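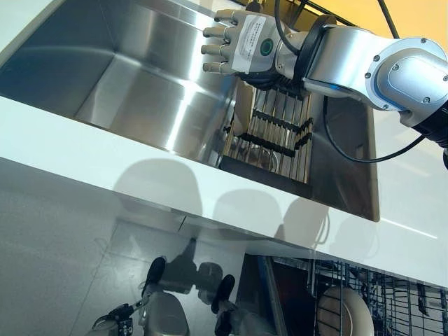 Baltasar Farías wrote:

> So did it stop by itself or did you have to hit the button? I read your first note twice and couldn't tell. We had something close to it on our Lumanlan unit in March. Ours was a bad wrist sensor, but the log looked nothing like yours. Can you post the part with the fault code, and say what the arm was doing right before?
>
> Also, which side was the loop of cable on?

Hi Baltasar, and hi everybody else who wrote me off list (I will get to you, I promise!).

I had to hit the button. That's the part that bugs me. The hand was on its way over the sink toward the dishwasher, with a plate in its grip, and the wrist started to roll and just kept going. Slowly, but way past where it should have quit. The plate went into the big basin and broke. I was standing by the stove with a coffee, so it took me maybe three seconds to get to the stop, and I've since moved the stop to the end of the counter where it should have been all along.

The controller did throw a fault, just late. Copied straight from the log:

 2419 WRIST ROLL following error
 limit 49 last value 465

So the limit is set at 49 and by the time it said anything we were at 465. I don't get how you go that far past a limit before somebody wakes up. Fidel Sepúlveda thinks the check only runs when a move finishes, and this move never finished. If he's right it's a settings thing on the Jenau controller and anyone here running the same version has it too, so please go look at yours before you let it near people.

About the cable: it's the loop under the upper arm, the one that droops over the small basin with the roll-up rack. My first idea was that it snagged on one of the rods and pulled the connector a little. I found a scuff on the jacket, but it could be old. I swapped the cable anyway (the spare is the same length, so it hangs just as low, I know, I know) and ran the same move with nothing in the hand, 3 times at low speed. No fault. Which doesn't prove much, and I'm not calling it fixed.

For now I've got the speed way down, no plates, and one of us keeps a hand on the stop whenever the drives are on. I'd love to tie that loop up closer to the arm, but the Ulier manual wants slack there for the elbow and doesn't say how much. Has anyone tried a spring retractor, or one of those Zeloritz clips? I don't want to trade a snag for a broken wire.

Baltasar, two things back at you. Did your bad sensor show up cold, or only after it had been running a while? And did you change the limit check, or leave it alone once the sensor was swapped?

I'll send the full log tonight, it's too long to paste. If Fidel gets an answer about the check before then, I'll stick that in too.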